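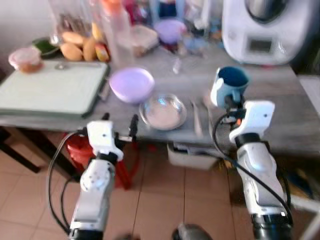
Section 4: Using and looking after your kitchen table

This section covers daily use of the Plornudlow kitchen table with the grey wood-grain laminate top. Assembly is in Section 2. Levelling the feet is in Section 3. Finish both before you put anything on the table.

4.1 Before first use

1. Peel the protective film off the top. Start at a corner and pull it back low and flat across the surface.
2. Wipe the top with a soft cloth and warm water with a few drops of dishwashing liquid.
3. Wipe again with clean water and dry with a tea towel.
4. Leave the table for 19 hours before putting heavy items on it. The edge glue cures in this time.

Note: The film on the Carance model is clear and easy to miss. Run a fingernail along the underside of the front edge to find it.

4.2 Setting up for food preparation

The top is made for eating at and for light kitchen work. It is not a cutting surface.

1. Clear a space at one end for the cutting board. Left or right makes no difference to the table, so use whichever suits your hand.
2. Lay a damp cloth or a non-slip mat under the board if it slides.
3. If the board is longer than the space you have and hangs over the side, keep most of its weight on the table. Don't press down on the overhanging part.
4. Put mixing and serving bowls in the middle, within reach of the board.
5. Stand tall bottles at the back, behind the fruit and other food. Check that the caps are done up.
6. Lay knives flat, with the blade facing away from you and well in from the edge.

CAUTION: Never cut directly on the laminate. Knife marks go through the pattern layer and can't be sanded or polished out. They are not covered by the warranty.

CAUTION: Don't leave knives or glass dishes near the front edge when there are young children in the kitchen.

4.3 Cups, mugs and hot dishes

1. Use a coaster under mugs of tea or coffee. The laminate will take a warm mug for a few minutes, but a ring may form if it is left there.
2. Use a trivet or a thick cork mat under anything from the oven, stovetop or microwave. A folded tea towel is not enough.
3. Lift mugs and bowls. Don't drag them. The unglazed foot on the bottom of some pottery will scratch the top.

Maximum load, spread evenly over the top: 100 kg. Don't sit or stand on the table.

4.4 Fruit and food left on the table

Ripe fruit can be kept on the table in a bowl or on a plate. If you put it straight on the surface, turn it each day and wipe underneath. Mangoes, stone fruit and tomatoes leak when they go soft, and the juice is sticky and acidic.

Turmeric, curry paste, beetroot and mustard will stain if left. Keep them in containers with the lids on, and wipe up drips right away. Packets with coloured printing should not be left on a damp top as the ink can transfer.

4.5 Daily cleaning

1. Move everything off the table, including the cutting board. Water trapped under a board is the most common cause of swollen edges.
2. Brush crumbs into your hand or a dustpan.
3. Wipe with a damp microfibre cloth, following the direction of the grain.
4. Dry the top and then the front edge.
5. Wash the cutting board separately and stand it upright to dry before it goes back.

4.6 Removing stains

1. Mix bicarb soda and water to a soft paste.
2. Dab it on the stain and leave it for five minutes. Don't scrub.
3. Wipe off with a damp cloth and dry.
4. Repeat once if the colour is still showing.

If the stain stays, use Bassey Surface Cleaner (part no. 391), sprayed on the cloth and never on the table. Test it first on the underside lip.

Don't use steel wool, cream cleansers, bleach, oven cleaner or a steam mop head. Don't use furniture polish either. It leaves a film that shows every fingerprint.

4.7 Position in the room

Keep the table at least 900 mm from a stove or heater. In rooms with strong afternoon sun, move bowls and mats around every few weeks so the colour stays even.

When moving the table, two people should lift it by the frame, one at each end. Don't lift it by the top. Check the leg bolts after each move, and again every September if the table stays where it is. Tighten with the hex key supplied.

4.8 Spare parts

Feet, bolts and edge strip can be ordered from Gostimberg Spares. Have your model name ready. It is on the label under the top, next to the rear left leg.

Section revised by Abelardo Correa, November 8, 2025. Replaces the care sheet packed with earlier tables.

Next: Section 5, Fitting the extension leaf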